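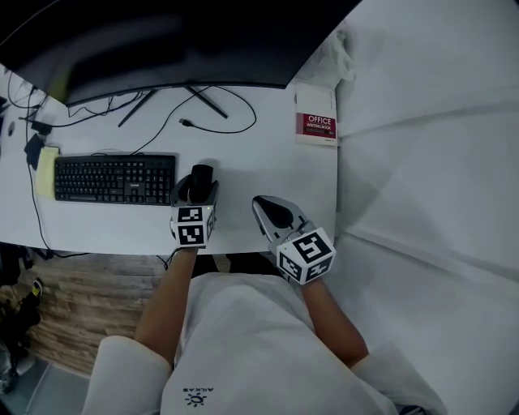 Le club de baseball Trallska recrute pour la prochaine saison

Entraîneur adjoint (lanceurs) et joueurs ou joueuses pour l'équipe seniors

Le club Trallska cherche un entraîneur adjoint, chargé des lanceurs et des receveurs, à partir du mois de septembre. En même temps, nous ouvrons des places dans notre équipe seniors, qui a terminé troisième de sa poule régionale. Les deux annonces sont sur la même page, merci de bien préciser dans votre message pour laquelle vous écrivez.

Qui nous sommes

Le club compte 92 licenciés, répartis entre l'école de baseball, les juniors, une équipe de softball mixte et l'équipe seniors. Nous jouons sur le terrain de Fliscombe, à côté de la piscine, et en hiver nous avons des créneaux au gymnase Ekanayake, qui possède un tunnel de frappe et deux monticules amovibles. Le terrain de Fliscombe est en herbe, avec un champ intérieur en terre battue refait l'an dernier. La clôture du champ droit se trouve à 101 mètres du marbre, celle du champ gauche est un peu plus proche, et les frappeurs droitiers l'ont remarqué depuis longtemps.

L'équipe seniors est entraînée par Atif Afridi, qui est arrivé au club comme deuxième base et qui a pris la direction sportive quand il a arrêté de jouer. Il s'occupe de l'attaque et de la défense. Pour les lanceurs, il a besoin d'une personne qui peut suivre chacun dans la durée, et c'est pour cette raison que le poste est créé.

Le poste d'entraîneur adjoint

Vous travaillerez avec le groupe des lanceurs de l'équipe seniors et, une fois par semaine, avec les juniors qui commencent à lancer en match. Les tâches principales sont les suivantes :

Préparer et conduire les séances de bullpen, en accord avec l'entraîneur principal.
Tenir le cahier des lancers (nombre de lancers par match et par séance, jours de repos) et le respecter, même en fin de saison.
Travailler avec les receveurs sur le placement, les blocages et le choix des lancers.
Être présent dans l'abri pendant les matchs à domicile et, autant que possible, à l'extérieur.
Participer au stage de printemps, qui dure 4 jours.

Nous demandons une expérience comme lanceur, receveur ou entraîneur, à un niveau régional au minimum. Un diplôme fédéral est souhaité mais il n'est pas obligatoire au moment de la candidature ; si vous ne l'avez pas encore, le club paie la formation et vous devrez la commencer dans l'année. Le permis de conduire est nécessaire, car nous nous déplaçons en minibus et les conducteurs se relaient. Une bonne connaissance du français est utile pour parler avec les parents des juniors. Sur le terrain, on entend aussi beaucoup d'anglais et d'espagnol, et personne n'a encore été perdu à cause de cela.

Conditions

Il s'agit d'un contrat à temps partiel, de septembre à juin, renouvelable. La période d'essai est de deux mois. Les entraînements des seniors ont lieu le soir, de 19 h à 21 h 30, et celui des juniors commence à 17 h. Les frais de déplacement sont remboursés selon le barème du club. La rémunération dépend du diplôme et de l'expérience, nous la communiquons pendant le premier entretien. Le club fournit la tenue complète – sauf les chaussures – et un casier au local.

Joueurs et joueuses pour l'équipe seniors

Plusieurs joueurs quittent la région pour leurs études et nous devons compléter l'effectif. Nous cherchons en priorité :

un receveur ou une receveuse
des lanceurs, gauchers très bienvenus
un arrêt-court
un champ centre avec un bon bras

Les personnes qui jouent à un autre poste peuvent aussi s'inscrire. Il faut avoir 17 ans au moins à la date de l'essai et une autorisation parentale pour les mineurs. Nous n'exigeons pas d'avoir déjà joué en championnat, mais il faut connaître les règles et être capable de suivre un entraînement entier. Les débutants adultes sont accueillis dans l'équipe de softball mixte, qui a son propre créneau et une ambiance plus tranquille.

Déroulement des essais

Les essais se font sur 3 séances, au terrain de Fliscombe, à la fin du mois de septembre. Rendez-vous à 18 h 15 devant le local, déjà en tenue. La première séance est consacrée à la course, aux lancers et à la défense. La deuxième est réservée à la frappe, avec machine puis avec lanceur. La dernière prend la forme d'un match d'entraînement contre nos amis du club Vorno, en sept manches.

Merci d'apporter votre gant, des chaussures à crampons (les crampons en métal sont interdits pour les essais), une coquille pour les receveurs et de l'eau. Le club prête les battes et les casques. En cas de forte pluie, la séance est transférée au gymnase Ekanayake, où il faut des chaussures de salle propres. Nous envoyons un message à tous les inscrits avant 16 h.

Chaque participant reçoit une réponse individuelle, positive ou négative, dans la semaine qui suit la dernière séance. Si la réponse est négative, vous pouvez demander un retour à l'entraîneur par téléphone.

Pour postuler

Pour le poste d'entraîneur adjoint : un CV, une lettre d'une page et le contact d'une personne avec qui vous avez travaillé dans un club. Pour les essais : nom, âge, postes joués, main de lancer et côté de frappe, dernier club s'il y en a un. Les candidatures sont à remettre au secrétariat du club ou à envoyer par le formulaire de contact du site, à l'attention d'Atif Afridi. Les entretiens pour le poste se tiendront au local, en fin d'après-midi.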